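Batell cut tests — readme

Last touched 2021-06-28. Tsion Wolde keeps this, ask her first, then Desta Mersha.

What this is

Results from the rotary cutter blade tests we ran at the Zudisdale shop. One row per cut. Plain CSV, opens in anything. We wanted to know when a 45 mm blade stops going cleanly through felt, cork sheet and canvas, and if the cheaper blades go sooner. That was the whole idea. It grew a bit.

What's in the folder

cuts.csv — the main table
blades.csv — one line per blade, where it came from, when it was opened
materials.csv — thickness, supplier, roll or sheet
notes.txt — Desta's notes, typed up from paper, not cleaned
old/ — the January trial. Don't mix it in with the rest, see below

Columns in cuts.csv

cut_id — just a number, gaps are fine, rows got deleted
blade_id — matches blades.csv
material — felt, cork, canvas, stock (stock = heavy cardstock)
layers — 1 to 4
length_cm — always 50, except in old/
pass — how many passes to get all the way through
snags — threads or crumbs left hanging, counted by eye
edge — clean, fuzzy, torn
who — TW or DM
mat — which cutting mat, A or B

Blades

33 blades in all. Three kinds: Monden standard, Monden titanium coated, and the unbranded ten packs from the market, which are down as "loose". Each blade was run to 500 cuts or until two torn edges in a row, whichever came first. 26 made it to the end. The others are marked stopped=1 in blades.csv with the cut number where we quit.

Blade 14 has no open date. Lost the wrapper. Left in anyway.

How the cuts were done

Steel ruler, one hand on it, blade against the right side. New line every time, never in an old groove. Mat turned over at the start of each blade. Cork was cut smooth side up. Felt is wool blend, not the acrylic stuff, that pulls in a totally different way and we dropped it early.

Cutter handle was the same for everything, the Alemayehu one with the squeeze grip. Screw set finger tight plus a quarter turn. If it was looser than that the blade wobbles and you get fuzzy edges which are not the blade's fault. A few early rows are probaly like this.

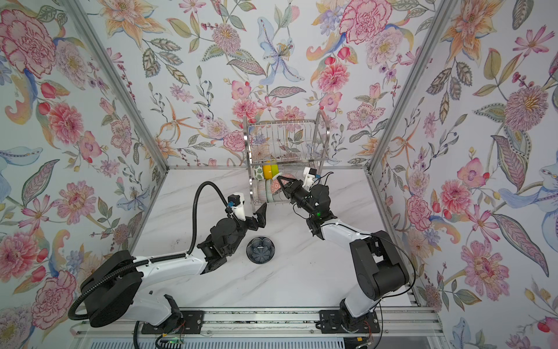 Two arms, floral wallpaper on the walls.

Edge grades

clean = nothing to trim. fuzzy = you'd trim it if it was for sale. torn = you'd throw it out. Tsion is stricter than Desta on fuzzy, you can see it in the numbers if you split by who. We both graded the same strip of canvas once to compare and agreed on torn every time, less so on the rest. If you need one clean answer, merge clean and fuzzy and look at torn only.

Known problems

Canvas rolls changed partway. The second roll is stiffer. materials.csv has them as canvas_1 and canvas_2 but cuts.csv only says canvas before cut_id 500. Assume canvas_1 for those.

Snags above 9 were written as 9. Sorry. The paper form only had one box.

Mat B has a dip near the top left corner. Cuts there need an extra pass no matter how sharp the blade is. We stopped using that corner but didn't go back and flag the rows.

Cardstock only has 1 and 2 layers. Wrists gave out.

Blades were wiped with a dry cloth between materials, no oil. Someone asked. Oil might change things, not tested.

The old/ folder

January trial, different handle, shorter cuts, nobody wrote down the mat. Column names don't match either. Kept becuase the cork numbers are the only ones we have for the 6 mm sheet. Use for that and nothing else.

Using it

Fine for classes, shop handouts, your own blade buying. Put Batell cut tests and the date at the top of this file if you share it. Please don't turn it into a "best blade" list without the stopped column — the loose ones look great on average if you leave out the ones that quit.

No personal info in here apart from two sets of initials.

Still to do

- flag the mat B corner rows
- split canvas properly
- add the pinking blade, six cuts done so far, not worth posting yet
- redo snags with a bigger box on the form
- weigh the felt, the thickness alone doesn't say much

Fixes

Found a wrong row? Send the cut_id and what you think it should say. Desta has the paper forms in a binder and can check. Slow in class weeks.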